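Dretembridge Affordable Homes Fund: Frequently Asked Questions

Last updated May 2021

What is the Affordable Homes Fund?

The fund lends money at low interest to people and small organizations that build, buy or repair homes for households with modest incomes in Dretembridge. It was set up by the city council and is run by the Housing Finance Office on Friesen Street. The fund does not own or rent out any homes itself.

Who can apply for a loan?

Three groups can apply: first-time buyers who live or work in the city, owners of small rental buildings, and nonprofit builders. A small rental building means one with up to 8 units. Owners of larger buildings should ask about the state program instead.

Do I have to live in Dretembridge now?

No. First-time buyers who work inside the city limits can apply even if they live somewhere else. You will need a letter from your employer or, if you are self-employed, your business registration. You must move into the home as your main residence once the purchase closes.

What is the income limit?

The limit depends on the size of your household and is revised each August. The current table is posted at the front desk and mailed out with every application packet. We count the income of all adults who will live in the home. Child support you receive is counted. Student loans are not.

What does it cost to apply?

There is a $500 deposit, due when you sign the conditional offer. It goes toward your closing costs. If we turn you down after that point, the deposit is returned in full. If you withdraw, we keep the cost of the appraisal and return the rest.

Can the loan cover the whole price of a home?

No. The fund makes second loans only. You need a first mortgage from a bank or credit union, and our loan fills part of the gap between that mortgage and the price. Send us the bank's preapproval letter with your application.

Where will the new homes be built?

The first site is the old bus yard in the Zostungate neighborhood. The plan has 22 homes in two rows, with a shared path between them. Cilla Builders was chosen for the work after public bidding. Later sites have not been picked, and we can't take names for them yet. 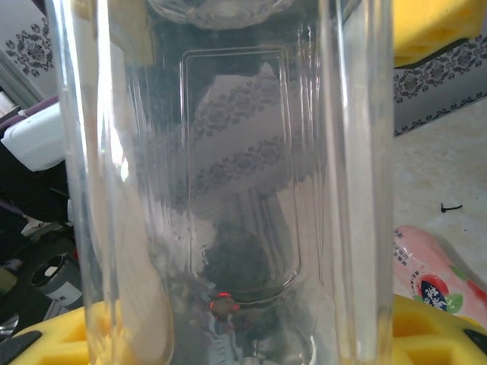 Clear plastic bottle with an embossed panel.

How are the Zostungate homes assigned?

By lottery. Each household that meets the income limit gets one entry. Extra entries are not given for family size or for time spent on the old waiting list. Households displaced by a city project are placed ahead of the lottery under the relocation rules.

I was on the old waiting list. Do I have to apply again?

Yes. The old list was for rental vouchers and closed when the county took over that program. We do not have those files. If you want a copy of your old application, write to the county records desk and include your case number.

Who decides on my application?

A loan officer checks the paperwork first. Complete applications then go to Huguette Nguyen, the fund manager, who signs off on all purchase loans. Loans to nonprofit builders also need a vote of the city council.

Can I sell the home later?

You can sell at any time. If you sell within the loan term, you repay what is left of our loan from the proceeds. Homes on city land also have a resale price cap, and the formula is written into the deed. Have a lawyer go over the deed with you before you sign.
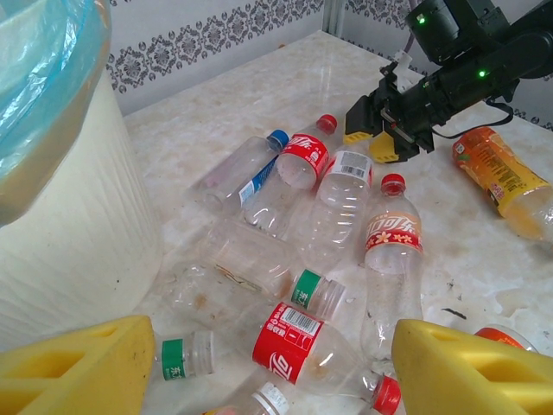

What repairs can a landlord loan pay for?

Roofs, heating, plumbing, wiring, windows, and work needed to pass a city inspection. Landscaping, furniture and appliances are left out. Get 2 written bids for each job and attach both. Work started before the loan is approved can't be paid back through the fund.

Will my tenants' rent go up after the repairs?

Owners who take a repair loan sign a rent agreement that limits yearly increases while the loan is open. Tenants receive a copy. A tenant who believes the agreement has been broken can file a complaint with Bhupendra Vashisht in the compliance section.

What if I fall behind on payments?

Call us before you miss a payment if you can. We can move the due date or set up interest-only payments for a short period. Darlene Lapointe handles payment plans. Your first mortgage is separate, and you will have to talk to that lender yourself.

How do I get help with the forms?

Stop by the Friesen Street office during business hours or call the front desk to set up a phone appointment. Interpreters can be arranged if you ask when you book. Bring photo ID, your last tax return and recent pay stubs.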